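Do Throw Pillows on a Leather Sofa Need All Those Rules?

Posted November 6, 2020

Search for advice on pillows and leather and you'll find the karate chop, the odd-number rule, the rule that the biggest goes in the corner, and a spray for everything. I've tried most of it. Here's what I'd keep and what I'd skip.

Skip the chop. It needs a feather insert, and most of us have polyester fill, which springs back or, worse, stays dented on one side. Grab two opposite corners, squeeze toward the middle, let go, turn it a quarter and do it again. Ten seconds.
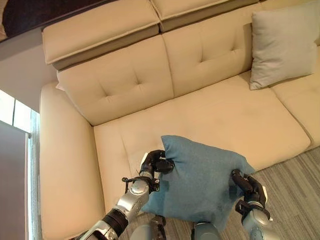 Felt-type covers get sold as "non-slip," and I have my doubts. My neighbor Toshio Nakajima swears his never move. Mine end up on the floor by evening, whatever the label said. What does help is where you put them. A broad, flat seat like the one on this cream leather sectional gives a pillow nothing to lean on, so a teal one set near the front edge is asking to slide off. Push it all the way back, or into the corner by the armrest, and tip it slightly so the bottom edge sits in the seam.

Grip sprays: no. I tested one on a hidden spot and it left a tacky patch that took me 7 days of wiping to get rid of. Double-sided tape on leather is a terrible idea too, and I don't care how many five-star reviews it has.

How many pillows? The odd-number people say three or five. On a sofa with thick back cushions you already have all the padding you need, and every extra pillow takes up somebody's seat. Two is plenty. Pick one quiet color close to the leather and one that isn't — gray and a dull blue get along fine with cream or beige.
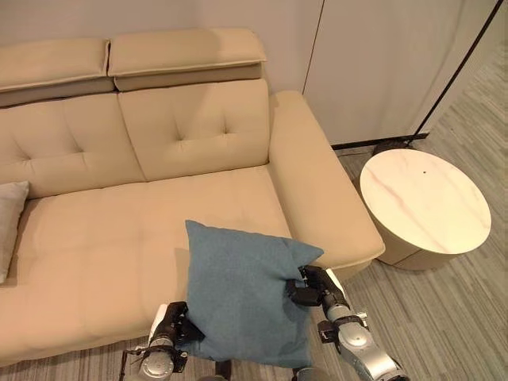 Blue-gray near the armrest, light gray at the other side.

Tufting is a dust trap. Wipe the buttons and creases with a dry cloth before the pillows go back, or the crumbs just get pressed in. If the headrests lift, raise them and run the cloth through the gap as well. No conditioner in there. It pools, and you'll find it later on your sweater.

Colored covers can rub off on pale leather. Dampen a white rag, rub the back of the cover hard, and look at the rag. Any color at all and I'd wash the cover on its own before letting it near the sofa. Vinegar to "set" the dye? I've done it twice and couldn't see a difference.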